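# nemdale-rainfall

Daily rain gauge readings from the Nemdale and Urow stations, merged into one CSV.

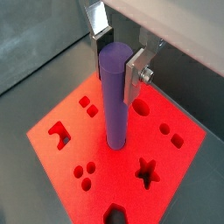

Read this before you build anything on it. The old project page called the set "complete and verified." I don't believe either word. It has 3210 rows, and 464 of them carry a value that was filled in later from the other station, with no note of the method.

## Columns

- `station`: `N` or `U`
- `day`: day of reading, local time
- `mm`: rainfall in millimeters
- `filled`: 1 if the value was copied or estimated

## Known problems

- Urow reports exactly 0.0 for most of August. Maybe it was a dry month. Nemdale got rain on plenty of those days, so I doubt it.
- Trace amounts are stored as zero at one station and 0.1 at the other.
- Kendra Ouellet's correction factor is applied to Nemdale only. I have asked for the source and haven't seen one.

## Use

Fine for teaching and rough plots. I would not fit a trend to it, whatever the Boken report says. Drop the filled rows first and see how much of your result is left.

Faraji Lyimo keeps the raw logbooks. Send corrections to him with a page number.

Last edited 5th July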